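## 3. Le poste de dressage chez Riviere

Notre stage s'est déroulé en février dans l'atelier de pâtisserie Riviere, qui livre des plateaux à des hôtels et à des bureaux. Un bras Drelleck y pose les pièces sur les assiettes depuis l'automne. Le reste de la production se fait toujours à la main.

Avant l'installation, quatre personnes dressaient de 5 h à 10 h. Elles sont maintenant 2 à ce poste. Les deux autres sont passées à la cuisson et aux expéditions, sans baisse de salaire. L'atelier sort environ 900 pièces par matinée.

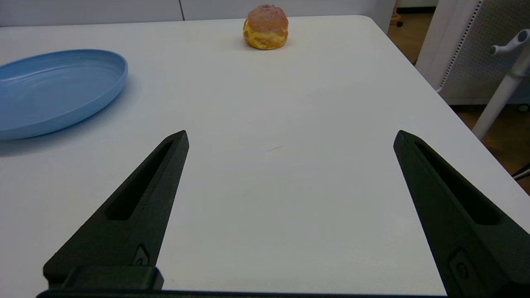 Les pièces fragiles restent la principale difficulté. Si les doigts serrent trop, le dessus s'écrase ; s'ils ne serrent pas assez, la pièce glisse pendant le trajet. Les opératrices règlent la force à chaque changement de recette et reprennent à la main les assiettes ratées.

Elles disent avoir moins mal aux épaules. En revanche, elles se plaignent du rythme, fixé désormais par la machine, et du temps passé debout à surveiller. Une seule a suivi la formation au réglage. Quand elle est absente, le bras reste à l'arrêt et l'équipe revient à l'ancienne méthode.

Nous proposons de former la deuxième opératrice et de noter les réglages par recette sur une fiche affichée au poste.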